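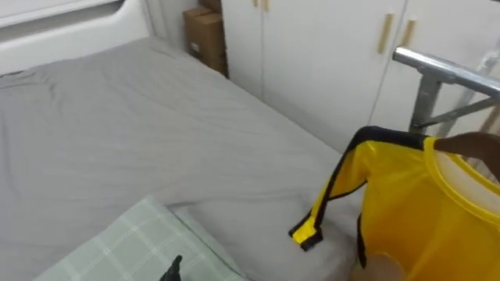

Provenance Records: Frequently Asked Questions
Girard Library, Department of Bindings and Manuscripts

What does a provenance note contain?
Each note lists the known owners of a volume in order, with the evidence for each in parentheses. Evidence may be an inscription, a bookplate, a stamp, a shelfmark, a sale catalog entry or a dealer's invoice. Owners known only from outside sources are marked "ext."

Why do some dates have a question mark?
The question mark means the cataloger has read the date but does not regard the reading as secure. It applies to the item directly before it. A date in square brackets was supplied by the cataloger from handwriting, paper or other evidence and does not appear in the book.

What is the difference between a flyleaf and a pastedown?
The pastedown is the leaf glued to the inside of the board. The flyleaf is the free leaf next to it. Our records number front flyleaves with small roman numerals and rear flyleaves in continuation of the text leaves.

How are covering materials named?
We use "goatskin," "calf," "sheepskin," "pigskin" and "parchment." Records made under the old rules may say "morocco" for goatskin. About 200 of these have been revised. Where the grain is too worn to identify the animal, the record says "leather."

What does "over boards" mean if no wood is named?
Boards are described as wooden unless the species has been identified under magnification. Pasteboard and pulpboard are always named as such. Boards fully covered inside and out are entered as "boards, not seen."

Can I search by former owner?
Yes. Use the Owner field and enter the surname only. Variant spellings are linked for owners with two or more volumes in the collection. For single-volume owners, try the spelling in the inscription as well as the modern form.

What are the Distumlow numbers?
The Distumlow collection came to the library with its own handlist of more than 2,000 entries. The handlist number is kept as a secondary shelfmark, in the form D. 40. A letter after the number (D. 40b) shows that two works listed as one have since been separated – usually because they were bound together at the time of the handlist.

Why does my volume have a Grenis stamp but no Grenis entry in the note?
The Grenis stamp was used both on owned books and on books held on deposit. The stamp alone is not treated as proof of ownership. It is recorded under Marks, and the name is added to the ownership sequence only if an invoice or inventory supports it.

May I photograph inscriptions?
Yes, without flash, in the Hultville reading room. Hand-held photography is allowed for inscriptions on flyleaves. Pastedowns on tight bindings must be photographed with the book in a cradle, opened no further than the supports allow. Readers may not use ultraviolet lamps themselves. Ask at the desk for a staff examination.

An erased inscription is listed as "illegible." Can it be checked again?
Send the shelfmark and leaf number to Shahab Ebrahimi, who schedules imaging. Requests are grouped and run twice a year, in March and September. Results are added to the record whether or not a name is recovered.

How do I report an error or a new identification?
Write to Lorne Li, records editor, with the shelfmark, the present wording, the proposed wording and a source. Unpublished sources are acceptable if a copy can be supplied. Changes are credited in the record history – give the form of name you would like used.

How should I cite a note?
Give the library, the shelfmark and the record version number printed at the foot of the page. Earlier versions remain available under Record History.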